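Jadus Room Dehumidifier
Set-up Guide, Section 3: Placing the Unit and First Use
Text revised 13 December 2018 by Emiliano Toledo

Please read Section 2 (Unpacking and Standing Time) before you begin with this one. If the unit was transported lying on its side, the standing time must be finished before the plug goes into the wall.

3.1 Choosing the place

The dehumidifier takes the air in at the back and blows it out at the top. Both sides need free space. Most of the complaints we receive in the winter are about units which stand too close to a wall or behind a sofa, and they are solved by moving the unit.

1. Choose a floor that is flat and hard. A thick carpet is possible, but then put a board under the wheels.
2. Leave 20 centimetres of free space between the back grille and the wall, and the same at both sides.
3. Do not place anything on the top, also not when the unit is switched off. The flap of the air outlet is thin and it bends easily.
4. Close the windows and the outside doors of the room. Inside doors can be open or closed, as you prefer, but an open door means that the unit is also drying the corridor.
5. Push the wheel locks down with your foot. You will hear a click at each lock.

Note: The unit makes a low sound when the compressor starts. In a bedroom with a wooden floor, a piece of felt under the wheels makes this softer. Felt is not included in the box.

Caution: Do not use the unit in a bathroom where water can splash on it. Do not use it in a room where the temperature goes below the lower limit printed on the type plate.

3.2 Connecting the power

1. Check that the voltage on the type plate is the same as the voltage in your house.
2. Unroll the cable completely.
3. Put the plug directly in a wall socket. Extension cables and adaptors with several sockets must not be used.
4. Wait until the small light beside the power button becomes steady. When it is blinking, the unit is testing itself and the buttons do not react.

Caution: Never pull the plug out to stop the unit. Press the power button first and wait until the fan has stopped. The fan continues for a short time after the button is pressed, and this is normal.

3.3 The water tank

The tank slides in from the front. It must go in all the way, otherwise the full-tank light stays red and the compressor does not start.

1. Pull the tank out with both hands, using the hollow grips.
2. Look inside. The white float must move freely up and down. During transport it is held with a piece of tape, which has to be removed.
3. Slide the tank back slowly until it stops, then press once more at the middle.
4. If the light is still red, take the tank out again and look if the lid is lying flat.

Empty the tank in a sink or a drain. The water is not for drinking, not for animals and not for steam irons. For plants in the garden we have no objection, although vegetables should be left out.

3.4 Continuous drainage (optional)

For a cellar or a holiday house it is more practical to let the water run away through a hose. The Jadus has an outlet at the back, under a rubber cap. The hose from the Idham kit fits on it without an adaptor. An ordinary garden hose of the same inner diameter can be used also, but fasten it with a clip.

1. Switch the unit off and unplug it.
2. Remove the rubber cap and keep it in a safe place. You will need it again if you go back to the tank.
3. Push the hose over the outlet until it touches the housing.
4. Lead the hose downwards to the drain. At no point may it rise higher than the outlet.
5. Leave the tank in its position. Without the tank the unit does not start, also when the hose is connected.

Note: The hose should be no longer than 2 metres. In a longer hose the water stands still in the low places and runs back.

3.5 Setting the humidity

With the arrow buttons you choose how dry the air should become. The display shows the value you have chosen for a few seconds, and after that it shows the humidity measured in the room. Many users think that the unit has forgotten their setting when the number changes. It has not.

1. Press the power button.
2. Press either arrow one time. The display begins to blink.
3. Choose the value while the display is blinking.
4. Wait. The blinking stops by itself and the value is stored.
5. Choose the fan speed with the button on the left. For the first days we advise the high speed.

Let the unit work 2 hours before you judge the measured value. The sensor is inside the housing and it needs time to take over the condition of the room. If you open a door or cook in the next room, the number can go up again for a while.

3.6 Things of cloth in the room

Textiles take up moisture from the air and give it back slowly. A room with curtains, cloth hung on a wall, fabric baskets and clothes will therefore need more time than an empty room of the same size. Please pay attention to these points when you prepare the room:

1. Pull cloth that is hanging near the wall a little forward, so that air can pass behind it.
2. Keep fabric storage baskets away from the outside wall. Empty the full ones from time to time and feel the bottom with your hand.
3. Put no clothes away in a basket or a drawer before they are fully dry, also small pieces such as socks.
4. Do not hang any textile over the unit or before the back grille.
5. If you use the laundry setting, place the drying rack at the side where the air comes out, and turn it one time during the programme.
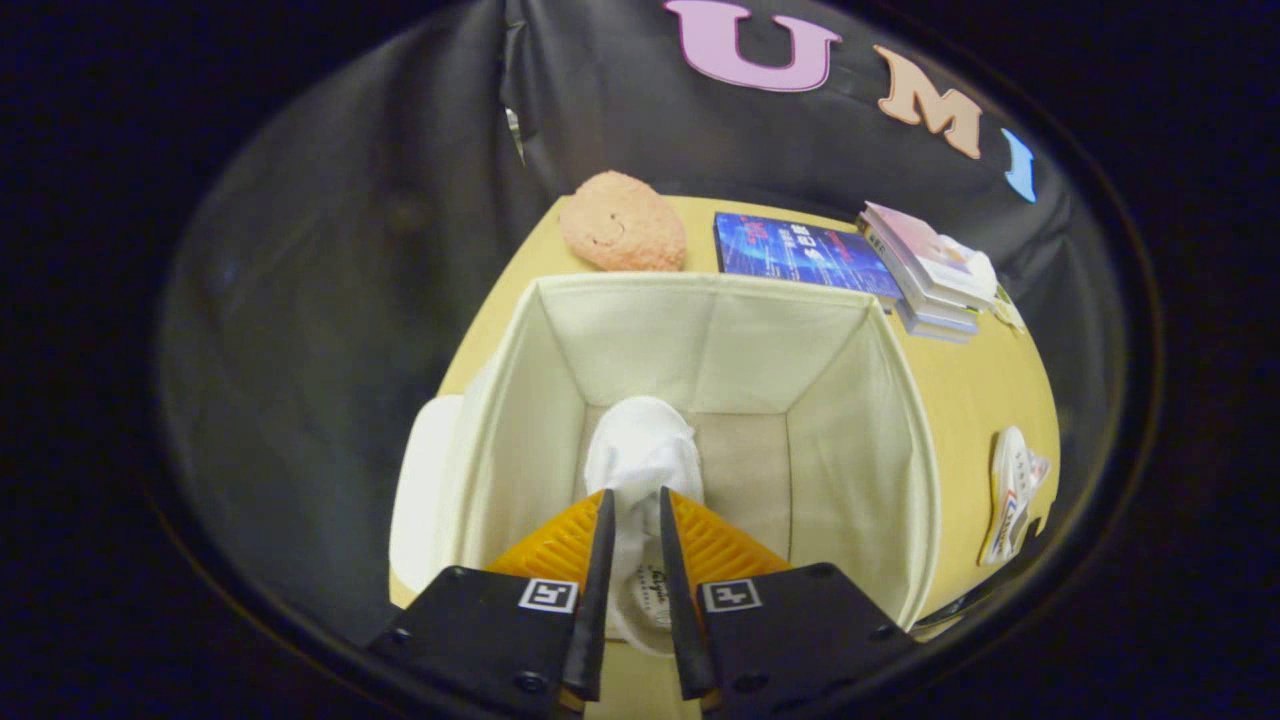
Cloth things: a sock with a fabric basket, and a hung cloth with foam letters on it.

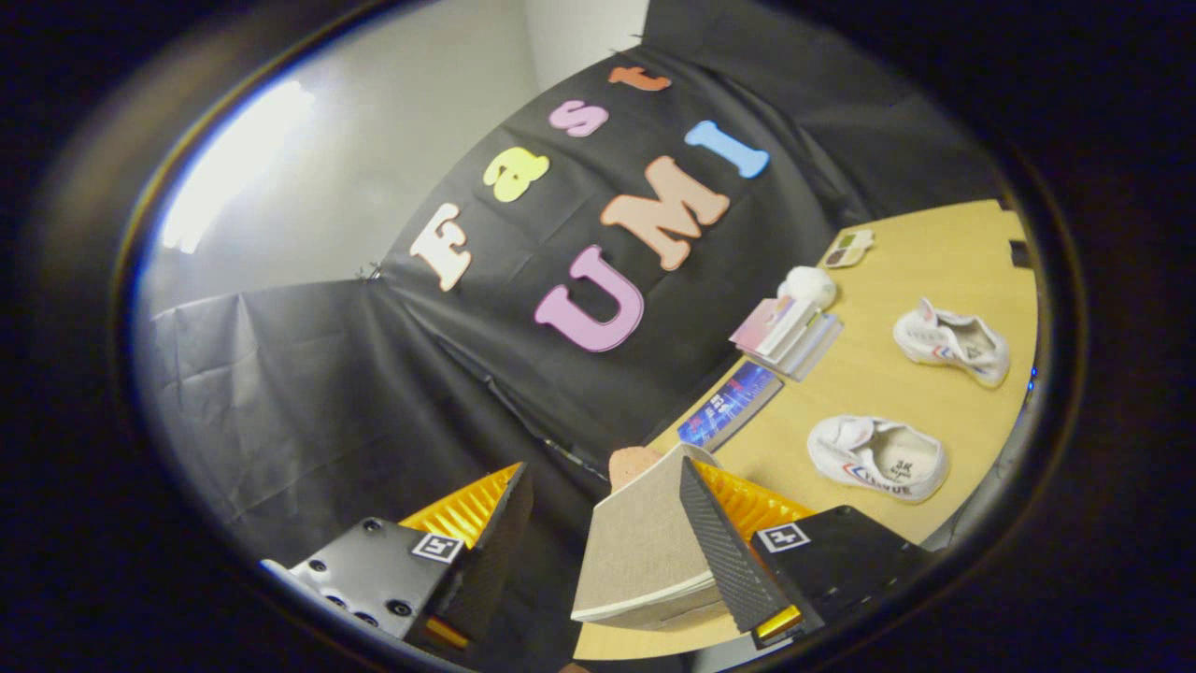
Milagros Painemal wrote to us after the first edition of this guide that point 5 had been of little use in her flat, as the drying rack does not fit on the outlet side of the unit when the door must stay free. She puts the unit in the corridor opening instead, with the outlet directed to the rack, and she asked whether this could harm the compressor. She also found that we should say more clearly that the laundry setting ignores the chosen humidity, for she had been waiting a whole evening for the unit to stop by itself.

Our answer to the first question is that it does no harm, if the free space of point 2 in 3.1 is respected and no person can fall over the cable. To the second: she is right. The laundry setting runs without looking at the chosen value. It ends only when the timer ends, when the tank is full, or when you press the button. The sentence is now also in the table of functions in Section 5.

3.7 The timer

1. Press the clock button until the number of hours you want is shown.
2. To cancel, press it again until the display shows two lines.

The timer can be set when the unit is on (it will then switch off later) or when it is in standby (it will then switch on later). It is not possible to have both at the same time. After a power cut the timer setting is lost, but the humidity setting stays.

3.8 The air filter

The filter is behind the back grille. In the first period of use it collects more dust than later on, especially in rooms that have been closed for long.

1. Switch off and unplug the unit.
2. Press the two tabs at the upper side of the grille and let it come towards you.
3. Take the filter out and clean it with a vacuum cleaner. If it is greasy, wash it in lukewarm water with a little soap.
4. Let it dry completely in the shade. A wet filter must not be put back.
5. Put back filter and grille. The side with the frame is facing you.

Repeat this every 4 weeks. In houses with a dog or a cat it should be done more often. The Jorent replacement filter has the same size and can be ordered where you bought the unit. Cutting a filter of another size is not allowed under the guarantee.

3.9 If something is not as described

The unit runs but the tank stays empty. The air may already be dry, or the room is cold. Compare the measured value with the value you have set.

The compressor stops and the fan goes on. The unit is defrosting itself. Do nothing and let it finish.

Water is lying under the unit. See first if the rubber cap is in place, then if the tank lid is flat. When both are in order, switch off and contact the Gauthier service desk, with the serial number from the type plate at hand. The desk is closed in the first days of January.

The display shows the letter E with a number. The list of these messages is in Section 6.

Continue with Section 4, Moving and Storing the Unit.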